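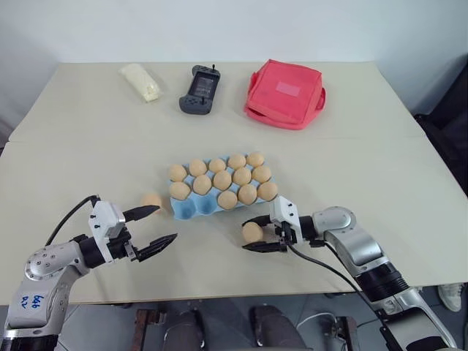 Eggs are the test everybody asks for. Cheap, all a bit different, and when a robot gets one wrong you know right away. So when Dirno offered us a month with its Stetholm two-arm kit, we skipped the demo blocks and went to the grocery store.

Quick rundown. Stetholm is a pair of arms, two-finger grippers, a control box and a license for the teaching software. You show it a job by hand, over and over, then it has a go. Aimed at small packing rooms and food startups, not car plants. It ships in 3 crates. Bring a friend for the heavy one.

Setup ate most of a day. The manual is fine up to the cable section, then it gets thin -- we had two leads swapped and the software just said "check arm." Which arm? Called support. Alistair Gillies picked up, asked what color the light was, had us running before lunch was cold. Good support. Shouldnt have needed it.

Teaching is the fun part. Dirno suggests 44 runs before you let it try a new job solo. We did those, then kept going, because the early attempts were timid. Lots of hovering. By the end of the second week it was picking eggs off a bare table and setting them in a tray with either arm, and doing it gently enough that we stopped putting towels down.

Our tally for May: 576 eggs handled, nine cracked. Most of the cracks came on the let-go, not the grab. The fingers open a hair early and the egg drops the last bit into the cup. There's a slider for release height. It's buried three menus deep, find it first.

Speed? Slow. A person with two hands will beat it easily, every time. Dirno says an update is coming. We review what's in the crate.

Other gripes. The fans whine. Eggs lying on their side confuse it more then upright ones. And every new tray shape means fresh teaching, so if your packaging changes a lot, budget the hours.

Price is the big question. Rental is $1000 a month with support included, and Plekmont, the reseller we dealt with, wants a deposit on top. The older Baxter Lane kit we tried last year rented for less but came with one arm and no phone line.

Worth it? For a small shop with one dull, delicate job that never changes, yes, try a month. Anyone else, wait for the update.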